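Looking After a Wooden Table You Use Every Day

11 August 2022

I have had more letters about tables than about any other piece of furniture in the house, and I can see why. A table gets leaned on, spilled on, drawn on, dragged across the room at the holidays and dragged back again in January, and most of us only start thinking about it when there is already a white ring in the middle. So I sat down with a cup of coffee (on a coaster, I promise) and wrote out what I do with mine.

Start with finding out what finish you have

Everything else depends on this. Pick a spot on the underside, dab on a little rubbing alcohol with a cotton swab and wait a minute. If the finish goes sticky, you most likely have shellac. If it stays just as it was, you probably have a varnish or one of the newer hard finishes. An oiled or waxed table will usually tell you by itself, because a drop of water left on it darkens the wood instead of sitting up in a bead. Wipe up after each test and don't be tempted to try it on the top, even in a corner.

I skipped this step for years, and it cost me a very nice little side table from my aunt, which I rubbed with the wrong thing one rainy afternoon. The finish came up like jam. I still have the table, but it lives under a cloth now.

Everyday cleaning

Less is better here. A soft cotton cloth, barely damp, and then a dry one right behind it. I cut mine from old T-shirts and keep a stack in the drawer by the stove. Go with the grain and lift the crumbs off before you wipe, so you aren't grinding toast into the finish.

When it needs more than water, I mix 500 ml of lukewarm water with a teaspoon of mild dish soap – the plain kind, no bleach or scrubby bits in it – and wring the cloth until it hardly drips at all. Rinse with a second cloth, then dry. Once a week is plenty for us, and we eat at ours three times a day.

Please don't use spray polish every week. I know it smells lovely! But it builds up, and after a year or two you have a greasy film that shows every fingerprint, especially on a dark top. If you already have that film, a cloth with a little mineral spirits will take it off most varnished tables. Open the windows, keep it away from the stove, and lay the cloth out flat outdoors to dry before it goes in the trash.

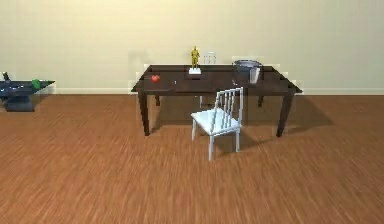
White rings from hot cups and wet glasses are the complaint I hear most, and they are nearly always easier to fix than people fear. A white mark usually means moisture has gotten into the finish and not down into the wood. Give it a day or two first, as a fresh one will sometimes fade by itself. If it doesn't, lay a clean, dry cotton cloth over it and press with a warm iron, no steam, for a few seconds at a time. Lift and look, then do it again. My record for patience was 7 goes on one ring, and it did come out.

Should the iron not do it, rub in a dab of plain petroleum jelly, leave it overnight and wipe it off in the morning. Black marks are another matter. Those have reached the wood, and you are looking at sanding, or a nice big fruit bowl.

Small scratches

For fine scratches on a dark table I use a wax stick. The one in my drawer is a Lalla in the second-darkest brown, and I have had it so long the label has mostly rubbed away. Buy a shade you think is slightly too dark, rub it across the scratch, wait a few minutes and buff. A shade too light always shows. The old trick with half a walnut works too on very faint scratches, though I'd leave it alone if anyone in the family has a nut allergy.

Waxing, if your table wants it

I wax twice a year and no more. I have tried Cladance paste wax and the one from Toom, and I go back and forth between them; the Cladance is softer and easier on the wrists, and the Toom takes longer to buff but seems to last better where elbows go. Use far less than you think. Something the size of a hazelnut does a good stretch of tabletop. Leave it 33 minutes (that is one side of the record I always put on, so don't take it as gospel) and then buff until your cloth slides.

Wobbly legs

Before you fold up a piece of cardboard, turn the table over with a friend's help and tighten whatever holds the legs on. Ours had worked loose on two corners and I had blamed the floor for ages. If it still rocks after that, stick a felt pad under the short leg, and a second on top if you need it. I like felt pads under all the legs anyway, to save the floor. I bought a box of 118 from Plutar quite a while ago and am still working through it. Check them now and then for grit, which will scratch a floor as well as any bare leg.

And where to put it

Try to keep the table out of strong sun and away from the heater. If the sun can't be helped, turn the table end to end every few months so that it fades evenly, and move the bowls and mats around while you're at it. I do mine when I change the winter curtains, as I have the step stool out then and am already dusty.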